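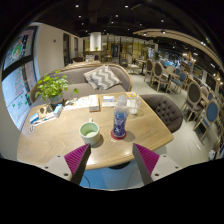

Our student project is a hand-held gripper for recording table-clearing demonstrations, and the trained policy keeps failing on drinkware. The fingers have ridged magenta pads on the inner faces. Test objects are ordinary café items: a ceramic mug with a small handle, a clear plastic water bottle on a round red coaster, a drinking glass with a thin straw. The mug is fine. The bottle is usually fine. On the glass, the predicted closing point lands short or to one side, and the error is worse when the glass stands behind the bottle. We have 132 demonstrations and train on a Ruteck board at 16 frames per second. Do we need more data, or is something wrong with the data we have? The class demo is in February.

Abla Nseir
Navigation: Home | Forums | Student Builds | Tags | Log in
Reading time: 2 min

Kjell Hägglund
More data. We had the same problem in the Prusholm club and it went away at 1000 demos.

Märta Dahlgren
I would check three things before recording any more.

First, time offset. If the finger-width signal lags the video by even a few frames, the policy learns to close late. Open and close the fingers quickly in view of the camera, plot width against the video, and shift one stream until they match. Ours was off by 7 frames.

Second, approach variety. Clear objects give weak edges, so the network leans on whatever is nearby. If the glass always stood behind the bottle in training, the bottle becomes the landmark. Move the glass between takes – different corners of the table, with and without the bottle next to it.

Third, the straw. Someone on your team may be aiming at the straw and someone else at the rim. Pick one grasp height, write it down, and discard takes that don't follow it.

Retrain on the cleaned set and test the glass alone first. If it still misses, then Kjell's advice applies.

Abla Nseir
Offset was 4 frames. Fixed in the export script. Glass alone now works, glass behind bottle still misses to the left. Recording new layouts this week.

Contact | Terms | © Roletti Community Help | Back to top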